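Ticket: Wrist camera drops out when fingers open wide
Project: Pisdale gripper comparison
Opened by: Lamai Sukprasert
Status: Solved, watching

09:10
Swapped the Stevier fingers for the Åberg ones last night and I love them already! Much better on soft things. One snag: the wrist camera feed freezes for a second or so whenever the fingers open past about 30 mm. It never did this with the Stevier set on the same arm.

10:25
Tried the obvious bits first. New USB cable, different port, restarted the controller twice. Still freezes. The joint readings carry on happily through the gap, so the arm itself is fine – only the picture stops.

11:40
Reply from Cultel support: could be the finger motor and the camera sharing a supply line. They asked me to drop the opening speed from 2000 to 1000 in the gripper settings and run the same pick again.

12:15
Done, and what a difference. No freeze in the first batch of picks. I put it back to 2000 to be sure and the freeze came straight back on the second open, so the speed setting is definitely part of it. Back down to 1000 now.

14:05
Went looking for the cause while I was at it. The Åberg fingers are heavier, so the motor pulls harder at the start of each move, and the old fingers were light enough to hide it. Cultel suggest a separate supply for the camera, and I'd like to try that before we give up the faster speed (it really is lovely when it's quick).

15:30
Camera view with the fingers apart, as Cultel asked for. They wanted to know how much of the view the new set takes up, and I'm pleased with it. Tray and cloth are both clear of the fingers.

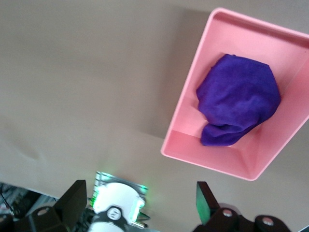 Wrist camera, Åberg fingers open, purple cloth in the pink tray.

16:10
Settings saved as profile 2 on the controller. Please use that one for any cloth picks until the separate supply is fitted. Next up is the same test with the Stevier fingers at 1000, so the two sets are compared at the same speed. Leaving this open until then – can't wait to see the numbers side by side!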